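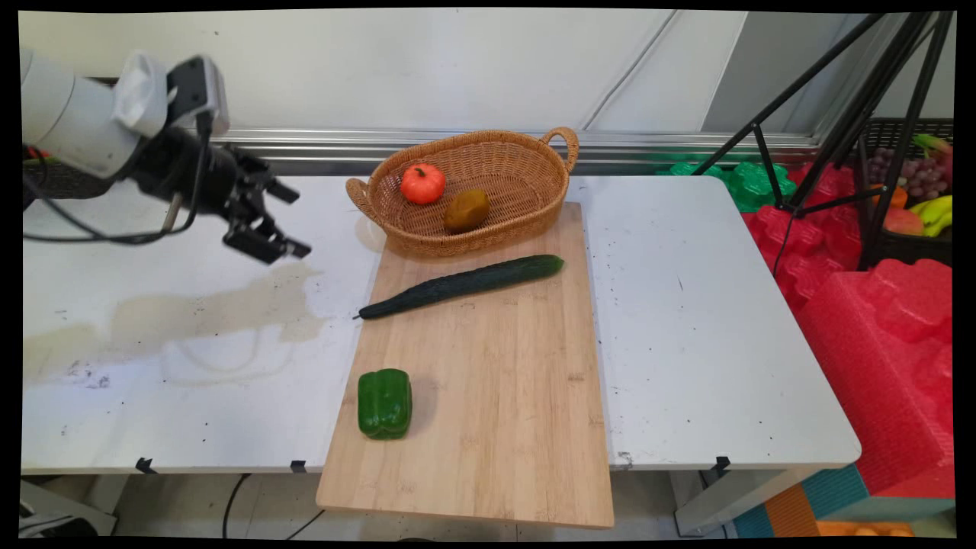 # Setting up a counter arm for sorting vegetables

Most of the trouble people have with the Drurik counter arm comes from the layout of the work surface. The tips below are for the two-finger gripper and the wrist camera, which is the version Wurnden rents to small kitchens. We have had ours since October and use it for one job: moving vegetables from a board into a basket before prep.

## The board

- Use a big one. Bamboo with a fine grain works well, and the camera copes with it better than with shiny white plastic.
- Put it lengthwise, back to front. It can stick out past the front of the table as long as most of the weight is on the table.
- Lay a damp cloth under it. The arm doesn't push hard, but a board that creeps a little on every pick will be well out of place after 40 of them.
- Wipe off crumbs and soil between batches.

## The basket

Put the basket at the back of the board. A low oval one with a wide opening is easiest. Turn it so the handles are left and right, out of the way of the fingers coming down from the front.

Wicker is fine for whole produce. It is not fine for anything cut. Use the steel tray for that, and run the tray setup again when you switch, or the arm will let go too high and bruise things.

Leave a couple of pieces in the basket when you teach the drop point. An empty basket teaches it to go right to the bottom, and then it presses on whatever is already there.

## Shapes that need attention

**Cucumbers.** Lay them on a diagonal. The gripper should close across the middle, and a cucumber lying square to the fingers gets picked by the end about as often as not. Long ones swing. Set travel speed to 3 and leave it there.

**Bell peppers.** Stand them up with the lobes on the bottom and the stem up. Lutz Kröger, who installed ours, set the grip force low for these and told us to check it again every time the finger pads are changed. Too much force splits the wall of a ripe pepper and you won't see it until you cut it open.

**Small round things.** Kiwis and small potatoes roll. Fold a dish towel into a ring and set them in it.

**Leafy greens.** Do these by hand.

## Cables and clips

The cable from the wrist needs enough slack for the full reach and no more. Ours was too long at first and dragged through the produce. Move the arm by hand to its farthest point, add a hand's width, and tie off the rest. Small clips along the table edge hold the other cables. Check them weekly, they work loose.

## Cleaning

Take the finger pads off and wash them in warm water and dish soap. No bleach, it makes the rubber sticky. The pads from Böttcher fit and last longer than the ones in the box, but they are a bit thicker, so run the grip setup after fitting them.

Wipe the camera cover with a dry lens cloth. Don't spray anything near the wrist.

## Is it worth renting?

The rental is 281 a month with pads and one service visit included. Ginette Mallet runs our morning prep and her view is that it pays on heavy days and sits idle on the others. We logged 3,000 picks before the first pad change. It is slower than a person - a lot slower with mixed sizes - but it can work through a board while you do the onions.

We also tried the Wullitz suction head for a week. It was good on smooth fruit and poor on cucumbers with bumpy skin, and it was louder. We sent it back.

If you only sort one kind of vegetable, a cheap chute will do the same job. Ask for the short rental first and bring your own board to the demo.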